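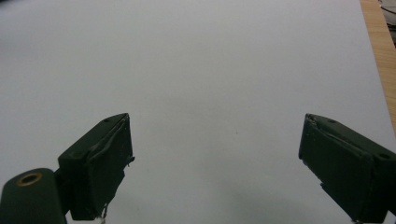

Third Gevden film confirmed, whether we've recovered or not

The superhero who can stop a train but can't hold down a job is coming back. Director Kanchan Kashyap has signed on for a third Gevden picture, with cameras set to roll in April and Samer Karaki returning to the grey suit he told everyone he was finished with.

Karaki called the second film his farewell. Fans took him at his word, and 1000 of them turned up to the last screening at the Bolirham to say goodbye. Refunds have not been mentioned.

Kashyap is promising a smaller story this time - one city, one villain, and only 70 minutes before anything explodes. The villain is Verhoeven, a retired dentist with a grudge and a weather machine, last seen falling off a bridge in the first film. The bridge will also return.

Cudby, the talking dog, has been written out after poor test scores. His spinoff series is still going ahead, with five episodes ordered and a theme song already finished.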